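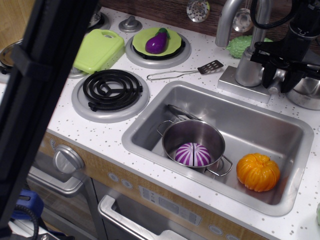 Do I really need another app to tell me what to cook?

Thu 11 December

I have spent seven months letting a meal planning service run my dinners, and I am now out. I signed up in May, in a weak moment, after throwing away a bag of spinach that had turned to soup for what must have been the third week running. The service is called Vukunier. You may have seen the ads. They promise you will "take back your evenings," and I would like to know who had mine.

I should say up front that I am not the easiest customer. I don't like being congratulated by software. I don't want a streak for eating lentils. But I paid for it with my own money and I used it the way you're supposed to, so I think I've earned a grumble.

The pitch

You tell it what you like, what you can't eat, how much time you have and what's already in the house. It makes a plan for the week and a shopping list to go with it. The claim on the sign-up page is that the average household saves $300 a year in wasted food. I looked for where that number came from. There is a small asterisk, and the asterisk leads to a paragraph that says savings are "based on internal modeling." So they made a spreadsheet and the spreadsheet liked them. Fine. I can make a spreadsheet too.

The plan I was on cost $15 a month. You can do that multiplication yourself, and I did, and then I wondered how much spinach I would have to rescue to come out ahead. A lot of spinach. I'd have to be the kind of person who throws out groceries at a heroic rate, and at that point I think a sticky note on the fridge would be a better first step.

What it was like

The first two weeks were good, I'll give it that. I made a white bean thing with lemon that I still make. I bought less. There is a real relief in walking into a store with a list somebody else wrote, especially on a weeknight when your brain has already clocked out.

Then the cracks. The plan thinks every recipe takes 25 minutes. I don't know who is doing the chopping over there. "Thinly slice two onions, mince the garlic, peel and cube the squash" is listed as a five minute step, and anybody who has ever tried to get the skin off a butternut squash knows that's a lie told by a person with a staff. My honest time for that dinner was over an hour, and I'm not slow.

The pantry feature was worse. You are meant to log what you have so it can use things up. In practice this means typing "half a cabbage" into your phone, and then when you eat some of the cabbage at lunch you have to go back and tell it. I forgot, obviously. So it kept building dinners around food I had already eaten. One week it gave me three meals that leaned on a jar of tahini that had been in the recycling since the weekend. If I have to do inventory in my own kitchen then I would like to be paid a wage.

And it never learned anything, whatever the ads say about that. I marked mushrooms as a dislike on the first day. Mushrooms kept turning up under other names. Cremini. "Mixed fungi." A stroganoff. I wrote to support and was told my feedback had been passed to the team.

The other ones aren't better

I know what some of you are going to write, because a few of you already have: try Trandden. I tried the free month of Trandden. It has 1000 recipes, or so it says on the front page, and I believe that 171 of them are chicken thighs in slightly different sauce. The search box can't tell the difference between "no dairy" and "dairy." It also wants to know your weight before it will show you a soup, and I closed the tab right there and only came back to cancel.

Then there's the box kind, where the food comes to your door. I did a few weeks of Uysal last winter. The food was decent. The packaging was absurd. A tablespoon of soy sauce in its own little bottle, one scallion in its own bag. They tell you the ice packs can be recycled "where facilities exist," which I take to mean somewhere else. I also found that I'd still go to the store anyway for milk and bread and coffee, so the trip I was supposed to be saving never got saved.

What all of these have in common is that they treat dinner as a problem of not knowing enough recipes. I don't think many people have that problem. I own a shelf of cookbooks and there's a whole internet. My trouble at six in the evening is that I'm tired and I don't want to wash a pan. No subscription has offered to wash the pan.

What I do now

I don't want to swap one sales pitch for another, so take this as one cranky person's habits. They may not suit you at all, especially if you're feeding teenagers.

I buy the same vegetables most weeks. Onions, carrots, a cabbage, whatever squash is cheap. They last. I have mostly stopped buying the tender green stuff unless I know which night I'm eating it, and that one change did more for my trash can than the app ever did.

I cook the same six or seven dinners. I used to be embarrassed about it. Then I thought about how my grandmother ate, and she had fewer than that, and people drove across the state to sit at her table.

One night a week is for leftovers and one is for eggs. If there are no leftovers then it's eggs twice. I don't write any of it down.

I do keep a list on the fridge door of things that need to be eaten soon. It's a piece of paper. It doesn't sync. The pen is on a string, and the pen runs out more often than I'd like.

Have I saved $300? I have no idea, and I doubt anyone who claims to know their own number to the dollar. I do know I'm not paying the monthly fee anymore, although that took some doing. The cancel button on Vukunier is four screens down, and on the way they offer you a pause, then a discount, then a survey. I picked "other" and typed in "mushrooms." They wrote back within the hour with a coupon.

Next month I want to look at the subscription knife sharpening thing a few readers asked about. I'm not hopeful, but my knives are terrible, so I'll send them off and see what comes back.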